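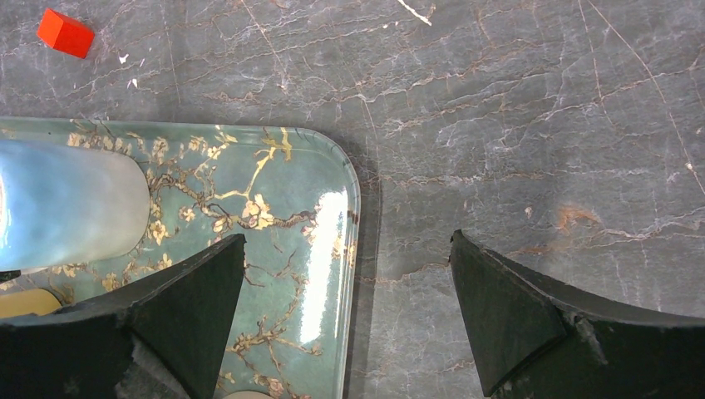 Painted tray on the dark marbled surface, blossom side up.

January, mug and tray layout, continued

Tray for this round is the blue-green one with the branch and blossom pattern. Surface is glossy and the rim is thin, rounded at the corner. Brown mark on the right rim, just under the corner; use it as the orientation reference and log it as "rim mark" on the Prekbridge sheet.

Rim height still to be measured. W. Nyaga has the calipers. Corner radius on the old drawing is 35 mm; check before reusing.

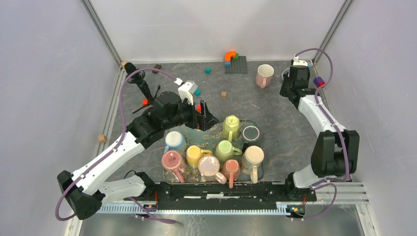
Nine mugs upright in the greenish tray, close packed. Two more outside it: one white, near the back wall, and one pink, right of the grey baseplate.

Handle directions are mixed. The light green mug points right. Close packing leaves little finger room at the handles, so spacing needs a decision before the next layout. C. Mohamedi prefers a fixed pitch; I would set it by handle.

Crumbs and grain-like debris between the mugs, a few more on the mat. Brush out the tray, then wipe the mat.

Open items:
Mug weights, limit 200 g for the small ones
Label the shelf box (Nowicki)
Repeat layout at 60 mm pitch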